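How to Record Two-Handed Sorting Demos at Home with Hand-Held Grippers

If you have been following the Jedell notes for a while, you know that we started out collecting all of our demonstrations at one bench in Bandthorpe, under the same four lamps, with the same plastic blocks. The policies we trained on that data were lovely to watch at the bench and pretty hopeless anywhere else. So this page walks you through the way we do it now, which is to take a pair of hand-held grippers into ordinary homes and sort real things on real tables. It takes a little patience the first time, but please don't let that put you off!

Start by charging both grippers and wiping the lenses with a soft cloth. Petrică Surdu, who wrote our first recording script, likes to do a short test clip before anything else, and I have come around to his way of thinking after losing a whole February afternoon to a smudge. Play the clip back and check that both fingertips stay in view from fully open to fully closed.

Next, pick your table and leave the room as it is. I know the temptation to tidy up (my mother would be horrified), but the background is a good part of what we came for. Cups, chairs, cushions, a television on the wall, all of that can stay. Just be sure you have elbow room on both sides.

Now choose your objects. We like fruits and vegetables a great deal, because no two are quite the same shape and they don't slide into the fingers the way a block does. Mix your sizes. A large orange nearly fills the jaw and teaches the policy about wide grasps, while a small citrus sitting right up against its neighbors teaches it how to approach from an angle.

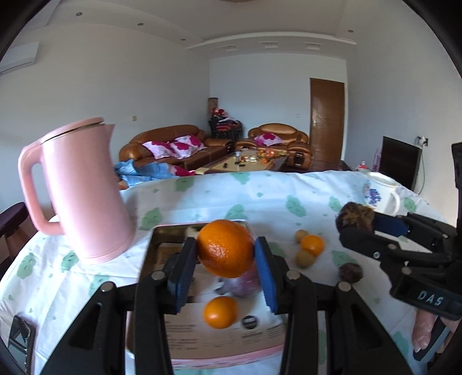 Close the fingers slowly and let the pads settle on the peel before you lift. People who are new to this tend to pinch and yank in one motion, and the tracker has a hard time with the jerk at the start. Lift straight up, pause for one slow breath, then carry the piece over to where it belongs. If you are working with both hands, let one hand wait while the other places. You can overlap them later on, once you feel comfortable.

Record in sets of 16 and shuffle the table between sets. Keep the fumbles, too. If you drop a piece and pick it up again, carry on as though you meant to, and mark the clip "recovery" in Ghiță, our labeling tool. Vasilică Surdu trained one version with those clips and one without, and the version with them was much better at trying again after a missed grasp.

When you have finished, upload to Plarance and run the alignment check. It compares the two gripper tracks and flags any clip where they drift apart. We throw those out. Our current set stands at 4,000 clips after that step, and we hold back 20 from every home for testing, picked before training starts so that we aren't tempted to play favorites.

Two last bits of housekeeping. Take a break after every few sets, as your wrists will get tired before you notice it, and write down which table you used while you still remember.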